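Dicas de oficina: quando a garra prende no pano

Panos de limpeza e trapos são a causa mais frequente de parada na separação de objetos misturados em caixa metálica. O tecido cede, o sensor de força não acusa contato e o dedo desce até o fundo. Na célula da Zinedden, o braço parou por sobrecarga no eixo do punho com o dedo preso numa dobra. O rearme imediato, sem inspeção, repetiu a falha 2 vezes.

Procedimento após a parada:

Acione a emergência no terminal de programação e só depois aproxime as mãos. Não puxe o tecido com os eixos energizados — a garra pode fechar ao perder o sinal. Suba o braço em modo manual, em velocidade reduzida, até o dedo sair da caixa. Solte o pano com alicate de bico e confira se ficaram fios nas articulações.
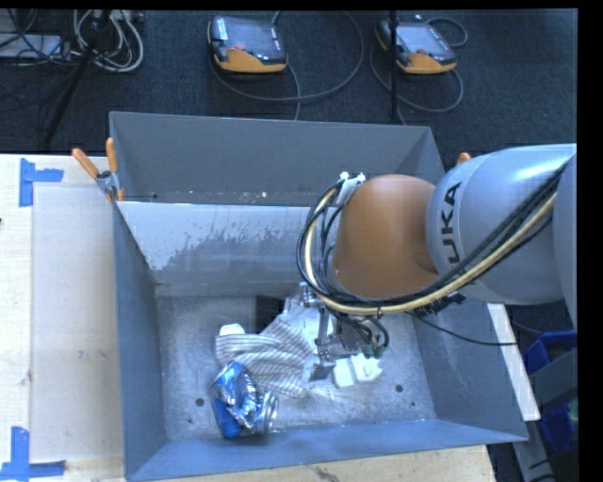
Garra sobre pano listrado amassado, com uma lata amassada no fundo da caixa.

Latas amassadas pedem luva anticorte. A borda rasgada corta também a capa dos cabos. Passe os dedos enluvados por todo o feixe, com atenção à curva junto à articulação, onde a folga deve ser de cerca de 16 mm. Abílio Sampaio, da manutenção, recomenda trocar a abraçadeira sempre que a curva encostar na carcaça.

Se houver divisória presa com grampos de mola, verifique o aperto antes de religar. Um grampo frouxo desloca a chapa e a altura programada deixa de valer.

Para tecidos, limite a força de descida a 51 N e programe recuo automático se o dedo passar 7 mm da cota prevista. Refaça o ponto zero depois de qualquer colisão, mesmo leve. Anote o código da falha antes do rearme; em alguns controladores ele se perde ao desligar.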